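Category: Home Office > Desks & Surfaces

Sticky film on white desks after cleaning

Cundach
I bought 2 used white office desks from an office clearance and they've had a dull, tacky feel ever since I started wiping them down with all-purpose spray. Paper sticks to them in the afternoon. I've tried more spray and it gets worse. What takes the film off without ruining the finish? I'd like to be done before September.

Trovaleo
Vinegar.

Hakim
It's most likely leftover cleaner. Each time you spray and wipe, some stays on the surface and picks up skin oil. More spray adds to it.

Mix a few drops of dish soap in a quart of warm water. Wring the cloth out well and go over one section at a time. Then go over it again with plain water, twice if it still squeaks or drags, and dry it with a clean towel. Leave it 20 minutes before you put paper on it. Try a corner first if you don't know what the finish is.

Keep water out of the joints and the cable openings. Edges swell on a lot of office desks once water gets under the coating, and there is no fixing that. Skip melamine sponges too, they leave shiny patches on a matte top.

Mine are white with a gray cable tray set into the top:

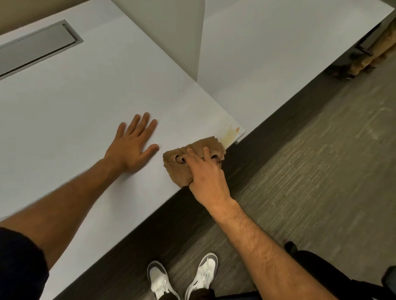
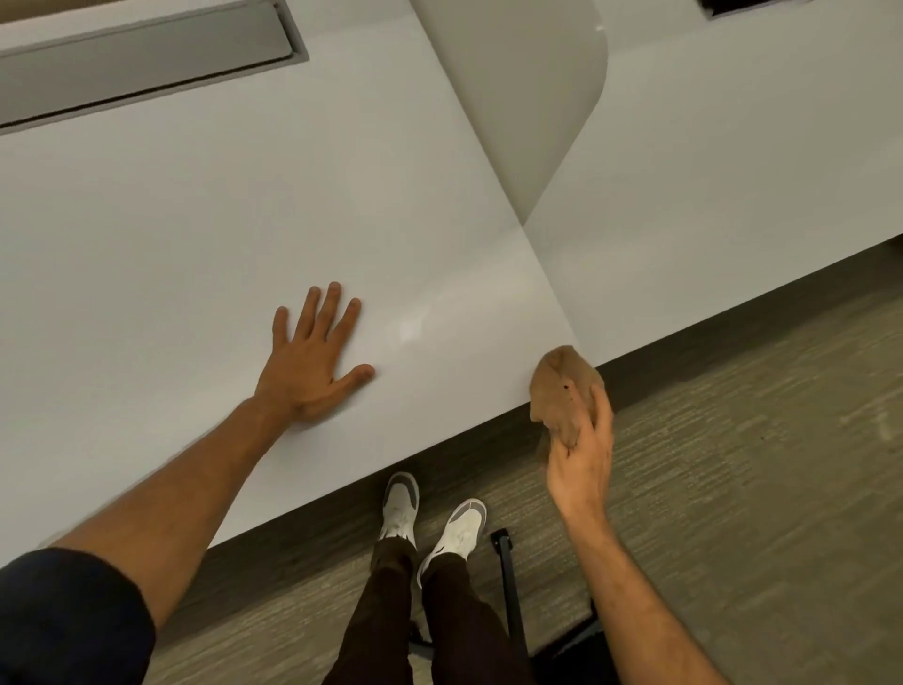
Drernetti
Agree on the plain water rinse, but I would change the water as soon as it turns cloudy. I did a whole desk with one bucket and had streaks by the next morning. Vinegar did nothing for mine.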